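Le temps de cuisson ne veut rien dire

J'ai fait le même gâteau au yaourt quatre fois en août, dans quatre cuisines, et je l'ai raté deux fois. La recette disait 32 minutes à 180 degrés. Pas « une demi-heure », pas « jusqu'à ce que la lame ressorte propre » : 32 minutes, comme si quelqu'un avait tenu le chronomètre devant mon four à moi.

Je me méfie de cette précision. Elle vient presque toujours de gens qui ont testé leur recette une fois, dans un seul moule, et qui ont recopié ce que disait le minuteur. Ma belle-sœur Raelene Maihi cuit ses gâteaux dans un four à gaz qui penche vers la gauche. Chez elle, 32 minutes donnent un côté brun foncé et un milieu qui tremble. Elle tourne le plat à mi-cuisson, elle regarde, elle appuie du doigt. Elle n'a jamais écrit la durée sur sa fiche, et quand je la lui ai demandée, elle a haussé les épaules.

On me répondra que les débutants ont besoin de chiffres. Je veux bien. Mais le débutant qui sort un gâteau cru à la minute dite en conclut qu'il ne sait pas cuisiner, alors qu'il a suivi la consigne à la lettre. Drôle de pédagogie.

Il y a aussi la question du préchauffage. Le petit voyant s'éteint, on enfourne. J'ai posé un thermomètre à dix euros sur la grille du mien : au moment où le voyant s'éteignait, il manquait 60 degrés. Depuis, j'attends un bon quart d'heure de plus et mes génoises lèvent mieux, sans que je puisse jurer que les deux choses soient liées. 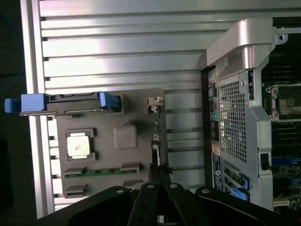
Reste l'argument du matériel. Tamsin McPhee, avec qui je partage un stand de pâtisserie deux fois par an, s'est offert un four à sonde qui décide tout seul de l'heure à laquelle il faut sortir le plat. Elle l'a payé 1 951 euros et elle en est très contente. J'ai goûté son quatre-quarts. Il était bon, un peu sec sur les bords, exactement comme celui d'avant. Elle soutient que non. Nous en sommes restées là.

Je n'ai rien contre les sondes. Pour un rôti, j'en utilise une et je ne reviendrais pas en arrière. Pour un gâteau, je demande à voir. La pointe mesure l'endroit où on la plante, et dans une pâte qui gonfle cet endroit se déplace. Pravesh Molefe, qui a tenu une boulangerie assez longtemps pour ne plus manger de pain blanc, me dit que ses apprentis apprenaient d'abord à sentir. L'odeur change quand le sucre commence à colorer, et il reste alors quelques minutes devant soi. Je le crois à moitié : dans ma cuisine, l'odeur change aussi quand la voisine fait revenir ses oignons.

Ce que j'aimerais lire, au bas d'une recette, c'est la taille du moule, sa matière, la hauteur de la grille, et à quoi ressemble le gâteau quand il est cuit. Est-ce qu'il se décolle du bord ? Est-ce que le dessus se fend ? Une durée ensuite, si l'on y tient, avec dix bonnes minutes de marge et l'aveu qu'on ne connaît pas mon four.

Quant au gâteau au yaourt, le dernier a demandé 41 minutes dans un moule à cake en verre, grille du bas. Je l'ai noté au crayon dans la marge, à côté des 32 que j'ai barrées. Ne vous y fiez pas non plus.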